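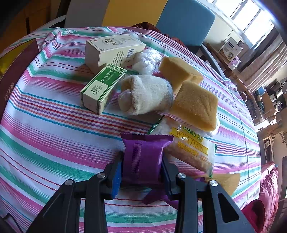 Hazel Park wrote in to ask whether a gripper still counts as a robot if a person is holding it. It doesn't, or not yet. A hand-held gripper is a tool, a bit like a litter picker. What makes it useful is that a robot can learn from the way people use it.

## What is in the kit?

The Oronico is a kit made by a firm called Bolteck, and schools and clubs can hire it. In the box are:

- a gripper with two fingers
- a small camera that fixes on to the gripper
- a spare set of finger pads
- a card with 17 jobs to try

You hold the gripper and squeeze a handle. The two fingers close. When you let go, they open again. The camera records each job as you do it, so there is a film of how the fingers moved and what they picked up.

## How does a robot learn from that?

A computer program looks at lots of these films. It compares them and works out a pattern: where the fingers were before they closed, how far apart they were, which way they were tilted. Later, a robot arm with the same kind of fingers can try the job by itself.

One film is far too few. The club run by Kenta Furukawa sent in 1703 of them between September and November, and most were of people picking things up and putting them down again.

## Why use ordinary things?

A robot that has only ever picked up wooden blocks may be confused by a snack packet. Packets bend and some are shiny. A cake can be squashed. A cardboard box keeps its shape, but it might be too wide for the fingers unless you turn it.

Try it with your own finger and thumb. Pick up a biscuit, then a rolled-up sock, and see how your grip changes. You didn't have to think about it much. A robot has to be shown.

## Trays and edges

Card number 9 is called "In the tray". You choose something from a tray, lift it clear of the sides and put it down next to the tray. The sides are the hard part. If you come in too low, a finger bumps the metal and you have to start again.
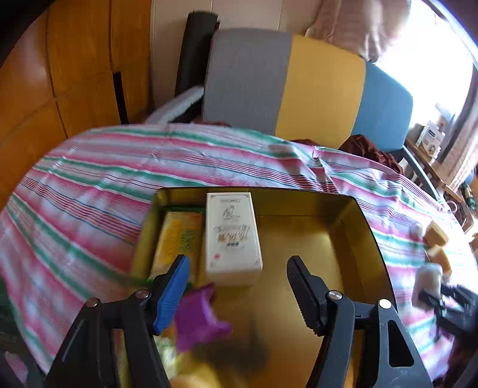 *Fingers open over a gold-coloured tray. One of the pads is blue.*

It helps to open the fingers wide before you go in, then move down slowly. Shinji Ebihara, who tested the kit with us, kept his elbow tucked in and got on better that way.

## Is it any good?

Mostly, yes. The handle is easy to squeeze, even with small hands. The instructions are clear, although the part about charging the camera is on the back page and we missed it. The gripper does get heavy — swap over with a friend after a few goes.

It is meant for two people, one to hold the gripper and one to set out the objects. Ask a grown-up before you use food, and keep your own fingers away from the pads while they are closing.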